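Come build with us at the Ninmont shared workshop

We're looking for two or three friendly people to join our evening robot build, which we call Omov, from now until December. You don't need a degree or your own tools, just some patience and a liking for small screws (there are so many small screws!). Dues are $92 for the whole stretch, and we keep tea and snacks going.
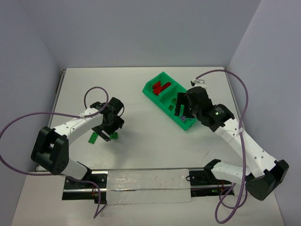
Omov is a two-armed brick sorter, and we'd love help with the grippers, the wiring and the code. Reds go in the short end of the green bin, and there are usually a few greens out on the table waiting for their turn. If you have ideas for taming those long purple cables, please come and tell us!

Write to us by 27 June 2023.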